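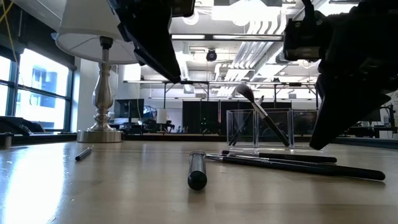
Media Release: Finalists named in the Grodunley Network Builders Awards

Posted in: News / Awards / Media Releases

Grodunley is delighted to announce the finalists in this year's Network Builders Awards, which recognise the engineers, start-ups and in-house teams doing the most interesting work in business networking and hosted software across Australia and New Zealand.

Judges read 400 entries this year, our biggest field yet, and the standard was terrific. Entries came from regional councils, hospital groups, two wineries and a ferry operator, as well as the telcos and data centre firms who have backed the program from the beginning.

"I had a stack of favourites by the end of the first evening and then had to start arguing with myself," said head judge Naledi Joubert. "There's so much good engineering going on in teams of three or four people, and I'm thrilled that so many of them put their hands up."

Finalists by category

Best Network Migration
Gristico, for moving 1,912 branch connections to a single managed network during business hours
Saraç, for its staged changeover of a freight customer's depots

Best Small Team (fewer than 70 staff)
Nadel, for an open monitoring toolkit now used by 200 schools
Saraç, for its overnight support desk

Emerging Engineer
Haziq Saragih, Gristico
Aleksandra Wilczyńska, Nadel

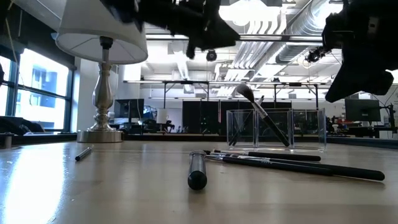

Table lamp on a light wooden tabletop.

Nadel's place in the Small Team category is its first in the awards. The toolkit began as a set of scripts for checking wireless coverage in demountable classrooms, and founder Pilar Jara said the company was over the moon.

"We wrote the first version for one school with very patchy wi-fi and a very patient principal," she said. "Other schools started asking for it, then sending us fixes, and some of those fixes were better than our code! This nomination belongs to them as well."

Saraç appears in two categories. Managing director Aslı Baysal said the overnight desk had changed the way the company designs its networks, with support staff now sitting in on every planning meeting. "They know which cabinet is going to cause grief at 3 am, so we ask them first," she said.

Winners will be announced at a dinner in Hobart in March, with doors open from 6.30 pm. Each winner receives a trophy and a speaking spot at the Grodunley spring forum, and the Emerging Engineer also receives a training bursary. Tables of eight and single seats are on sale now through the awards page. Please let the events team know about dietary requirements and access needs when booking.

Finalists' project summaries will be published on the Grodunley website in the lead-up to the dinner. Interviews with the judges and finalists can be arranged through the Grodunley media desk.

ENDS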